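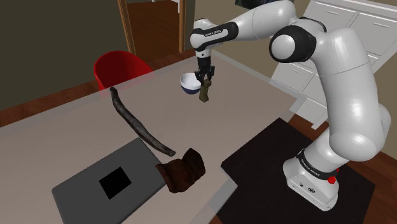 Comparer deux contrôleurs de préhension en simulation : ce que nos résultats disent, et surtout ce qu'ils ne disent pas

Rapport de projet, Irfan Purba et Consuelo Quispe
Encadrement : Nadhirah Hutapea

1. Question de départ

Le sujet demandait de dire lequel de deux contrôleurs, Fedine ou Dusau, convient le mieux à une tâche de saisie et de dépose dans un bol. Fedine suit une trajectoire planifiée d'avance. Dusau corrige la position de la pince à chaque pas à partir des caméras. La documentation de Dusau annonce un comportement « robuste au désordre ». Nous n'avons trouvé nulle part ce que ses auteurs appellent désordre, ni comment ils l'ont mesuré.

2. Montage

Tout est simulé, aucun essai n'a été fait sur un bras réel. Nous avons gardé le modèle Franka Emika et sa pince parallèle noire à deux doigts pour les deux contrôleurs. La table porte un bol blanc et bleu marine, un plateau gris, un long bâton sombre et un objet brun froissé qui sert surtout à gêner. Les décors changent d'un essai à l'autre, ainsi que l'angle de vue.

Chaque contrôleur a eu droit à 300 essais, avec un délai de 5 secondes pour refermer la pince une fois l'approche terminée. Ce délai vient du script fourni et nous ne l'avons pas discuté au début, ce qui était une erreur : il avantage Fedine, qui n'a rien à recalculer à ce moment-là.

3. Le cas de la radio

La radio portative vert olive nous a pris plus de temps que tout le reste. Debout, elle présente d'abord son antenne, longue et fine, et la pince ouverte arrive par le dessus. Faut-il compter comme réussie une saisie par l'antenne ? Le script de notation dit oui dès que l'objet quitte la table. Consuelo pense que c'est défendable en simulation. Je ne suis pas d'accord : sur un objet réel, je n'aimerais pas avoir à payer l'antenne. 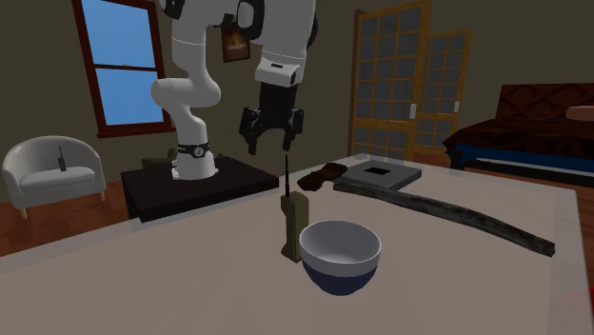

4. Résultats

Avec la notation du script, Dusau obtient 96 réussites de plus que Fedine. L'écart paraît net. Il se réduit beaucoup quand on retire les saisies par l'antenne, et nous n'avons pas assez d'essais restants pour affirmer qu'il subsiste.

Autre réserve, le frottement entre les doigts et les objets est resté à sa valeur par défaut. Haziq Purba, du groupe voisin, l'a modifié dans son propre projet et son classement s'est inversé. Nous n'avons pas refait son calcul.

5. Ce qu'il faudrait reprendre

Fixer la définition d'une réussite avant de lancer quoi que ce soit. Passer à 1 000 essais par contrôleur, en tirant au sort le frottement et l'orientation de la radio. Séparer le délai de fermeture du temps de calcul.

En l'état, nous ne recommandons aucun des deux contrôleurs. Les journaux d'essais et la version modifiée du script sont déposés dans le dossier partagé du cours.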